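Thursday, October 8, 2026

Well, that was a day. Home at last, boots off, toast for dinner, and I'm writing this down before I sleep because I know by the weekend I'll have smoothed it over in my head and it won't sound half as annoying as it was.

We were meant to get a full morning of door approaches for Janden. That's all. Walk up to the white door with a gripper in each hand, reach for the lever, back off, go again. I've been bragging to the whole lab about how boring the Janden job is! Serves me right.

The first run looked lovely on the monitor. So did the second. Then I pulled up the replay and the right hand was going through the wall. Not a little bit, either. In the replay the left gripper sat where it should, nice and steady, and the right one slid off sideways as if somebody had it on a string, and then snapped back. I watched it nine times, which is probably more than it deserved.
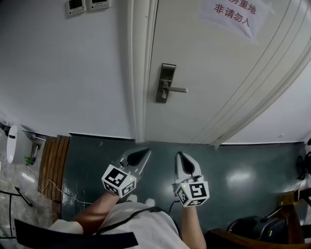

Both grippers up at the door, cubes on, green lights on. Looks fine, doesn't it?

The green lights are what get me. Green is supposed to mean we're good to go, and I've been telling every new person that since I started. But all the light knows is that the gripper is powered and talking. It has no idea if the tracking believes a word of it. So you can stand there with two happy green lights and be recording complete rubbish, and I'd say we did that for a good chunk of the morning.

My first guess was the marker cube. I thought it had worked itself a bit crooked on the back of the gripper, so I took it off, cleaned it, put it back and did the calibration again from scratch. Thirty-seven minutes, start to finish, and I was pretty pleased with myself. Ran it again. Right hand through the wall. I said a word I won't put in here.

Second guess was glare. There's that shine off the green floor from the overhead light, and we had a job at Redside last year where reflections drove the tracking batty, so off I went moving where we started the walk from. A bit better, then worse, then the same as before. Had a coffee. Had another coffee.
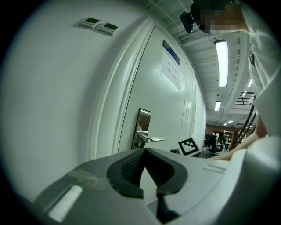
After that I gave up being clever and just went back through the log line by line, the way I should have at the start. And there it was, little gaps. The right side was dropping out for a blink at a time and the software was quietly guessing its way across the hole, and whenever the arm was moving during the gap it guessed wrong. So the cube was fine, the floor was fine, and I'd wasted most of the morning fussing over both of them.

Swapped the cable on the right side for one out of the Sover kit (I'll put it back, I promise) and the gaps went away. Wiggled the old one on the bench and the signal came and went depending on which way I bent it near the plug. A cable! It's always a cable. I've put a big knot in it so it can't sneak back into the drawer, which is what happened to the last bad one.

What bugs me more is the software filling in the holes without a peep. If this had been hooked up to the real arm and not just recording, that sideways slide would have been an actual arm going sideways, fast, next to a door with people behind it. I wrote that up as a safety item and not as a bug, and I was fairly blunt about it. I want it to stop and complain when it loses a hand, even for a moment. Two people have already said that'll make it too fussy to use. Fine by me, let it be fussy.
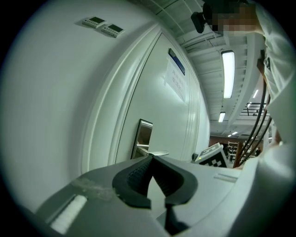 So we're throwing out everything before lunch, and I've got to tell Sales in the morning that the Janden set will be late. They've been promising it for the start of November, and they'll do the long sigh down the phone. I could probably rescue up to four of the runs if I picked through them by hand, but I don't trust them, and I'd rather do them over than lie awake wondering.

Shoulders are killing me, too. The strap digs in after an hour or so and I never notice until I take it off. Must bring the old grey scarf in to pad it.

To do tomorrow: order spare cables (the good ones with the proper strain relief), check the left one while I'm at it, print a new start-up list with the log check on it, ring Sales before they ring me. And buy milk, there's none left for the morning.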